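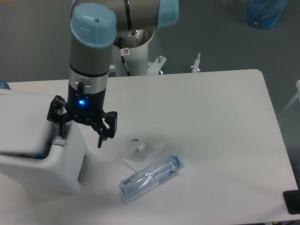
Robot on the sort table, six weeks in. Who still has their job?

skirgate_nights
Posted Tuesday, 6:40 am

We do recyclables off the office rounds at Skirgate. Since October the first table has belonged to an arm. Bottles, bags, small junk, one thing at a time, into the bin. The brochure said it would "free the team for higher value tasks." I have been freed. My higher value task is standing next to it with a stick.

Anybody else in the same boat? Mostly I want to know what happened to your shift pattern, because ours is getting "reviewed."

dblackburn
What does it do with film? Ours at Movlow was a champ with bottles and treated a crumpled plastic bag like a religious experience.

skirgate_nights
Same. Bottles on their side, fine. Clear bag on a white table, it goes in for a think. 955 picks on its best shift and I'd bet the bags were what held it back. I did more than that with a hangover.

kumudini_m
You did not do more than that with a hangover. I was on the next table.

Serious answer to the shift question. We went from 6 on the line to 2 plus the arm. Nobody was fired, they just didn't replace people who left, and people left pretty fast once they saw how it was going. The two who stayed got a raise of 300 a month and a new title. I'm one of them. I'm a "cell attendant," like something in a prison.

gajdosB
I will be the unpopular one. I sorted by hand for years and my wrists are finished. Needles, broken glass, a diaper inside a pizza box. If a machine wants to put its fingers in that, let it. Its fingers can be ordered from a catalog.

dblackburn
Sure, and who gets the money your wrists used to earn?

gajdosB
Different question. I agree with you on that one. But "keep the bad job so that somebody has it" is a strange thing to fight for.

gemma_mellor
Shop steward here. It isn't a strange thing to fight for if there's no other job on offer. Skirgate, before your review meeting, ask for three things in writing: who gets trained to clear jams and reset it, whether that training comes with a pay grade, and what happens to the night premium. We forgot the last one and it vanished. Still annoyed.

skirgate_nights
The night premium is exactly what they went quiet about. Thanks.

Also the training was one hour and a laminated sheet. Item four says "do not reach across the arm." Item five is a job you can only do by reaching across the arm.

gemma_mellor
Take a photo of that sheet. Today.

kumudini_m
Ours has the same item five!

gajdosB
OK, that one I will not defend.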